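Can a machine tidy a toy box yet? (or sort a parts bin, I'm not fussy)

Posted in: Home & Workshop Automation

fuchs_van
Oct 20, 2023

My brother-in-law spent most of Sunday lunch telling me that in a few years nobody will load a dishwasher by hand. I run a two-man joinery in Urklow and I'd settle for something that could put the sandpaper back in the right drawer. We had a rep round last spring with a pick-and-place arm and it was lovely as long as every block sat in the jig. Tip the same blocks out on the bench and it just hovered there like a heron.

So where are we really? I'm asking about boring jobs with small mixed bits, the sort of thing you'd give a bored apprentice or a child on a wet afternoon. Has anyone here seen it done outside a sales video?

clirham_kate

Short answer from our end: no, or at least I wouldn't pay for it. We pack craft kits at Clirham and the bit that eats the hours is always the bagging. Soft bag, drawstring, loose shapes going in. We trialled a bagging line and it liked stiff boxes and hated anything floppy. Sent it back after 4 weeks.

The sorting I could nearly believe in. Cameras are cheap and a 6 doesn't look much like a 1.

mugoftea

A 6 looks exactly like a 9 though, which is the whole problem in one go. My lad has a wooden number set and he'd happily finish the row with whichever one came to hand.

Valeriano Moya

I think people ask for the wrong demo. Everyone wants to see laundry folded or an egg cracked, and then they argue over whether it was speeded up. Give me something dull that I could set up on my own kitchen table. Wooden digits, 0 to 9, put in order. It's a toddler's puzzle and it has nearly everything in it: you've got to know what each piece is, pick up a flat thing lying on a flat surface (horrible job, try it in thick gloves!), turn it the right way up and set it down next to its neighbour without shoving the whole line along.

The 9 lying on its side is my favourite part. A person twists it round on the way over and doesn't notice they've done it. A machine has to decide it's a 9 first, and then work out how far to turn it, and then do the turning with a hand that may not bend that way. And the bag at the side would be a second job all by itself — mouth open, string out of the way, 10 pieces in.

This is the sort of table I mean.
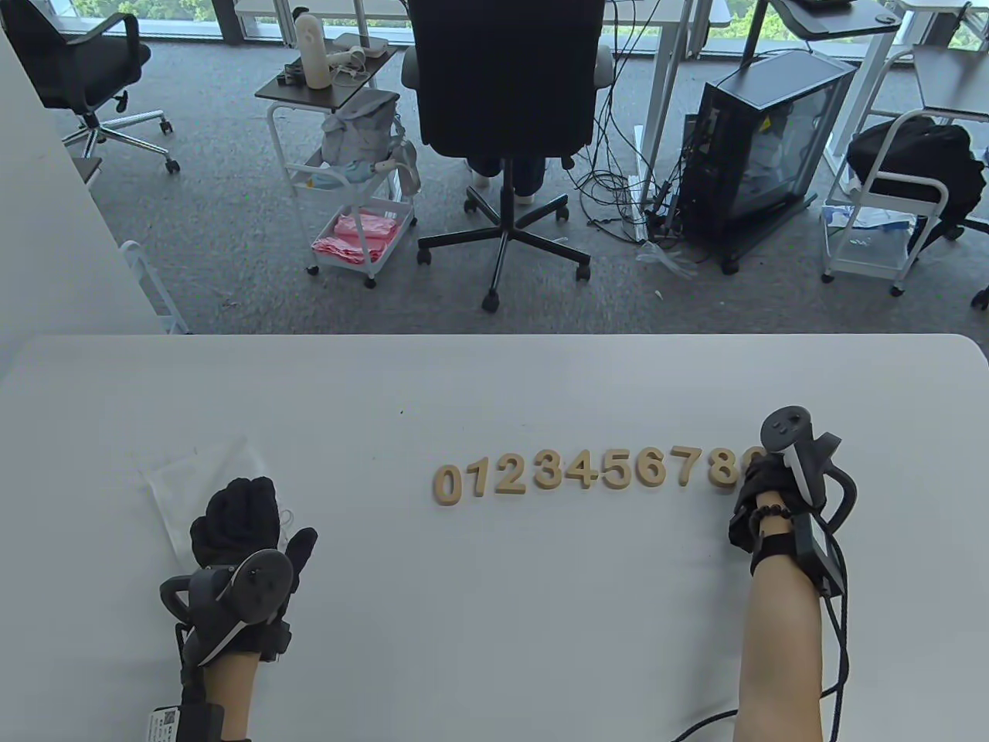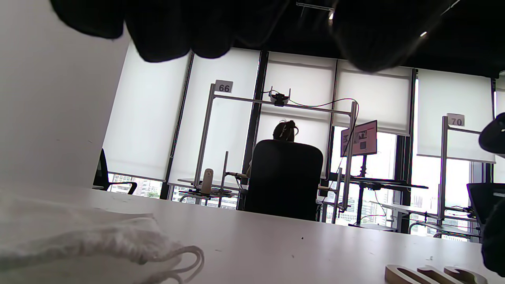
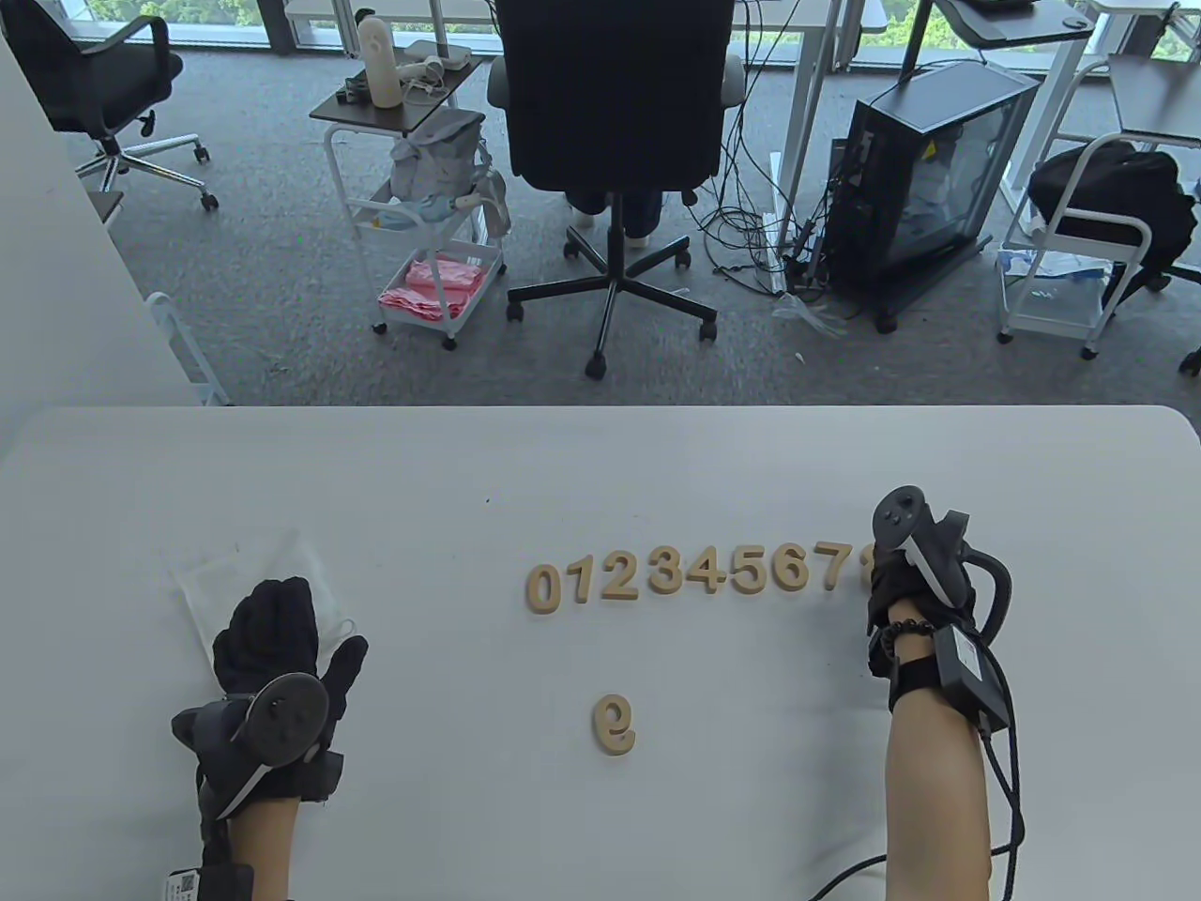

Sieglinde Reuter reckons the puzzle is far too kind. The pieces are all the same thickness, the table's flat, and there's a right answer you can check at a glance. Try a kitchen drawer, she says, where half of what's in there hasn't got a name and the potato masher is holding everything else hostage.

Valeriano Moya

Kind, yes, and I'd still like to see it done 100 times running with the pieces tipped out fresh each time. I'd take that over one heroic drawer. When a video shows me a single go I always wonder about the others.

fuchs_van

See that's my test as well. My apprentice gets it wrong on Monday mornings but I can tell him so and he sorts it out. The arm we had on trial didn't know it had dropped anything. It carried thin air across the bench and let go of it, very carefully.

Eino Harju

Bit unfair on the arm, that. You had an old position-taught one by the sound of it, where somebody types in the points and off it goes. The newer ones that learn from people doing the job by hand are a different animal. I've watched one at the Burkberg open day put pegs in a rack and when it missed, it went back for another try. Slow as anything — I drank a whole coffee — but it did go back.

Would I have it in the house? No. Would I have it in the shop overnight, sorting offcuts while I'm asleep? I might, if it was 2 jobs it could do and not just the one.

clirham_kate

Overnight is the only way the sums work for us, and then who's there when it jams? Somebody ends up on call for a machine that's putting numbers in a bag. I can do a kit in the time it takes to read this thread.

mugoftea

Read slower Kate

Eino Harju

Fair point about the jams. But you said yourself you'd believe in the sorting. Let it sort all night into trays and have people do the bags in the morning. I don't see why it has to be the whole job or nothing.

clirham_kate

Hmm. Trays I'd look at. Depends what they want for it, the last quote made our accountant laugh out loud.

Finn Haberkorn

Does anyone know if the Burkberg lot are doing another open day? I've got a tin of mixed screws I'd like to take along.

Eino Harju

Not heard. They did one last October so keep an eye out. Don't bring brass ones, the magnet trick won't work and they'll make you sort them yourself.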